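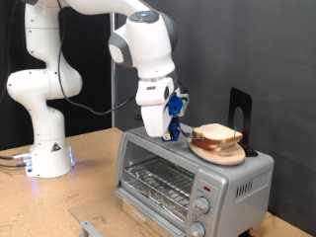

Método Dolan (robótica)

O método Dolan é um procedimento de aprendizado por demonstração para braços manipuladores, voltado a tarefas de cozinha com alimentos moles e utensílios finos. Foi proposto por Isla Mahuika no laboratório Endham e descrito primeiro num relatório interno, depois em artigo. O nome vem da sala onde ficava a primeira bancada. Não confundir com Grerkumex, o programa de controle usado nos mesmos ensaios.

Origem

Surgiu de um problema prático. As políticas treinadas com objetos rígidos (blocos, copos) falhavam com pão de forma: a fatia cede, gruda, escorrega sobre a de baixo. Mahuika e colegas tentaram primeiro aumentar o número de demonstrações. Ganho pequeno. A segunda tentativa, que deu origem ao método, foi separar cada demonstração em trechos de contato e trechos livres e tratar os dois com pesos diferentes no treinamento.

Funcionamento

Três etapas. Na primeira, um operador conduz o braço com a mão até completar a tarefa, e o sistema grava posições das juntas, abertura da garra e imagens. Na segunda, um detector marca os instantes de contato a partir do esforço nas juntas; não há sensor de força dedicado. Na terceira, a política é treinada com os trechos de contato repetidos mais vezes que os livres, e com pequenas pertubações na posição do alimento.

A garra leva dedos impressos em 3D, azuis na montagem ilustrada, que seguram ferramentas finas de metal. Vantagem: troca rápida, peça barata. Desvantagem: folga. A folga entra nos dados e a política aprende a compensar, até certo ponto. Com dedos novos é preciso regravar parte das demonstrações.

Bancada

Braço de mesa fixado num tampo de aglomerado, forno elétrico pequeno com porta de vidro, tábua redonda de madeira clara para o pão. A altura da tábua varia conforme o ensaio, às vezes sobre o próprio forno. Fundo escuro, para reduzir reflexos nas câmeras. A porta do forno continua sendo fonte de erro, o vidro confunde a estimativa de profundidade.

Resultados

O conjunto de dados original, chamado Skoter, reúne cerca de 600 demonstrações. Na avaliação publicada foram feitas 100 tentativas por política, com posição inicial do pão sorteada. A política com pesos teve sucesso em 90; a de referência, treinada sem separação de trechos, em 33. Sucesso aqui quer dizer tarefa completa sem derrubar fatia e sem intervenção do operador. Ensaios com torrada, mais rígida, mostraram diferença bem menor entre as duas.

Limitações e críticas

O detector de contato depende de um limiar ajustado à mão, e o artigo não diz como foi escolhido. Críticos apontam tambem que a avaliação usou um só braço e um só tipo de pão. Uma reprodução independente, com outro manipulador, obteve ganho na mesma direção mas menor; os autores atribuem a diferença ao atrito das juntas. Questão aberta. Não há, até o momento, versão para dois braços.

Ver também

Aprendizado por imitação
Manipulação de objetos deformáveis
Ensino cinestésico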